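Fotstead Help > Automation and handling > Standards and practice

Pick-up rules for thin paired objects with hand-held grippers: what should the written procedure say?

Posted by gandelier_ops, Mar 16, 2024
Tags: demonstration recording, two-finger grippers, work instructions

We record manual demonstrations with hand-held two-finger grippers, two units per operator, on household tables. The current task family is chopsticks: pick up, align, place in a basket. Our work instruction was written for cups and boxes and says only "approach from above, close on the center of the object, lift." In February we reviewed 682 episodes and rejected 80 of them. Most of the rejects fell under three headings: only one stick of a pair taken, jaw tips pressed into the cloth, or the second gripper crossing the working area of the first.
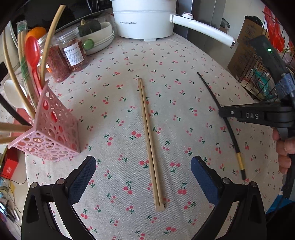

The instruction has to cover mixed sets, and it has to be short enough that an operator can read it before a session. A single rule for "chopsticks" does not work for us. The table in use has a light wooden pair lying side by side and a long black stick with a gold band near its thick end, placed to the right of the pair, so one line of text would have to cover a double-width grasp and a single-width grasp. The cloth is also patterned, which the old instruction never mentions. What do other groups put in writing for grasp point, jaw opening and clearance between the two grippers? Is there a published standard I should be citing?

hlongwane_bench

I am not aware of a standard for this exact case. The general safety standards for industrial robots are written for powered machines and will not tell you where to hold a chopstick. Treat it as an internal work instruction under document control, with a revision number, and cite your own document in the episode metadata.

What ours contains, in the order operators read it:

Object state. Name each object by material or color and by whether it is single or paired. "Wooden pair" and "black single" are two entries. A pair counts as a pair only while the sticks touch along their length. Once they separate, it is two singles and the episode label changes.

Approach. Jaw plane perpendicular to the long axis of the stick. Open the jaws before descending. Stop descending when the pads are level with the stick. Our limit for tip contact with the cloth is 2 mm of visible fabric displacement; above that the episode is repeated.

Grasp point. Middle third for a plain transfer. For insertion into a basket, take the thick end, clear of any band or collar. A ridge under one pad will tilt the stick.
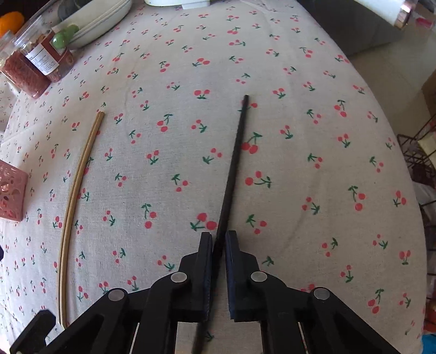
Black single between the pads, wooden pair left in place on the cloth.

Centering. A stick may lie nearer one pad than the other before closure. We allow this, but the operator must close slowly enough that the stick is carried to center and does not jump. If it rolls, open fully and start again. No chasing it with half-closed jaws.

Second gripper. It stays on its own side of the stick being handled until the first gripper has lifted. If the task needs both on one object, write that as a separate task with its own label.

Surface. Record the cloth as a field. Prints and wrinkles affect anyone who later segments thin objects, and they will want to filter on it. Pull the cloth flat before the first episode of each session and do not touch it again until the session ends.

The whole thing fits on one sheet. Anything longer went unread.

mk_hokik

just use tape marks. we put 5 on the table and the sticks go on the marks every time, rejects went way down

hlongwane_bench

Tape marks are acceptable for a repeatability check. I would not use them for general recording, as the start positions end up nearly identical and the data set is narrow. If you do use them, log it.

gandelier_ops

Thanks, both. I have split the entry into paired and single and added the fabric displacement limit. One point still open: does your 2 mm limit apply to the linkages as well, or to the tips only? On a low approach the outer pivots can get close to the cloth.

hlongwane_bench

Tips only. Linkage contact of any kind is a reject in our procedure. If the pivots are that low, the wrist angle is too flat, and the correction belongs in the approach section. We had about one revision's worth of argument over that and settled on zero contact.

Status: open. Log in to Fotstead Help to add a reply.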